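Janwood Repair and Reuse Scheme
Progress report to the Nandano Fund, second period, ending February
Prepared by Tudor Enache, scheme manager

Summary

The scheme has now run through its second reporting period. It is on budget and behind on two of its four targets. I have been asked by the Fund to keep these reports upbeat where possible. I have tried, but I would sooner you heard the doubts from me now than from an evaluator next year.

The short version: people bring us things, we mend a fair share of them, and we still can't show that any of this lowers what Janwood throws away. The application promised that it would. I wrote part of that application, so I am criticizing my own work as much as anyone's.

Items received

We logged 869 items in the period. Clothing and bedding made up the largest group, then small kitchen appliances, then lamps. The number looks healthy next to the first period, but please read it with care. In November we changed the intake form so that a bag of clothes is entered piece by piece. Before that, a bag went down as one item. I can't untangle how much of the growth is real and how much is the form, and Ruxandra Surdu, who runs the data side from the Jukville office, agrees that any comparison between the two periods should be left out of the Fund's annual summary.

The Jukville drop-off point took in very little. It is open Wednesday mornings only, at the far end of a parking lot with no sign from the road. We asked the property owner for a sign in the fall and were told it was under review. It is still under review.

Repairs completed

Our target was for two thirds of items to leave in working order. We missed it. Clothing does well. Appliances do badly, and toasters do worst of all, because the housings on the cheap ones are riveted shut and can't be opened without wrecking them. I don't think more training will fix this. We either stop taking in certain appliances or we lower the target, and I would rather do the first. 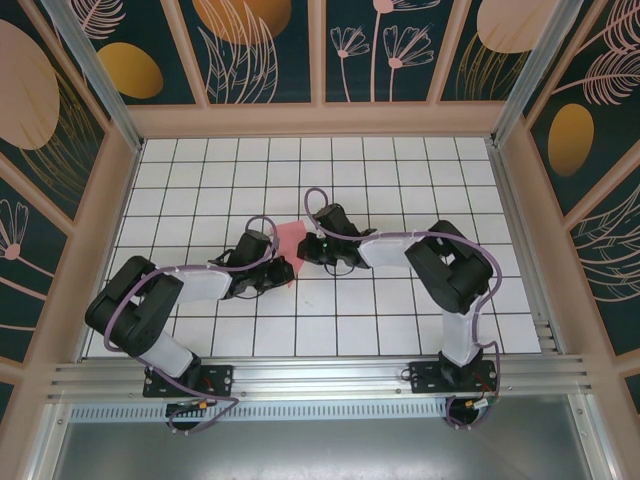

Two robot arms at a small piece of pink cloth on a white tiled surface.

Textile offcuts remain a headache. The application said they would be sold to craft groups for enough to cover thread and needles. Craft groups are happy to have them for free. Sales for the whole period would not have paid for a week of thread. Ruxandra wants to try mixed bags at a fixed price before we give up on the idea, and I have agreed to one more quarter. My own view is that we are trying to sell people something they already have too much of.

Workshops

We held 14 public workshops in Janwood. The hand-sewing evenings filled every time. The lamp rewiring sessions did not, and one was canceled with a single name on the list. Average attendance is dragged up by the sewing, so I have stopped quoting the average.

We also sent a follow-up survey to people who had come to at least one session, and 29 replied. Nearly all of them said they had mended something at home since. That is nice to read. It is also what you would expect from the kind of person who fills in a survey from a repair workshop. I have left the result out of the headline findings and ask that the Fund do the same.

The Won booking system

We moved bookings over to Won in December on the advice of the Fund's digital adviser. The old system was a shared spreadsheet and a phone. Won sends reminders, and I was told reminders would cut no-shows. No-shows are the same as before. What has gone up is the number of calls from people who can't find the confirmation message. The license runs until the summer and I don't recommend renewing it unless something changes.

Waste reduction

This was the main reason for the grant. We said we would measure the effect on household waste in the streets closest to the workshop. The hauler collects by route, and the routes cover far more ground than those streets, so any change we made would vanish in the total. We should have checked this before we made the promise. The first report described the measure as "in development." It isn't, and I would like that wording corrected in your records.

As a stand-in, we could weigh what goes out of the door repaired. That tells us what we handled. It doesn't tell us what would have been thrown out otherwise, and plenty of what we see would have gone back in a closet.

Spending

Staff costs and rent are as planned. Tools are slightly over, mainly the second overlock machine. The contingency line is untouched. We set aside $100 a month for outreach in Jukville and have spent almost none of it, for the reasons given under items received.

Decisions needed from the Fund

Whether the repair target can be restated without toasters, kettles and hair dryers.

Whether the Jukville drop-off should move or close. Moving it needs a new agreement, and I will not start on one without a written yes.

Whether the waste measure can be dropped, and what the Fund would accept in its place.

Ruxandra will send the full item log separately, with the November change marked.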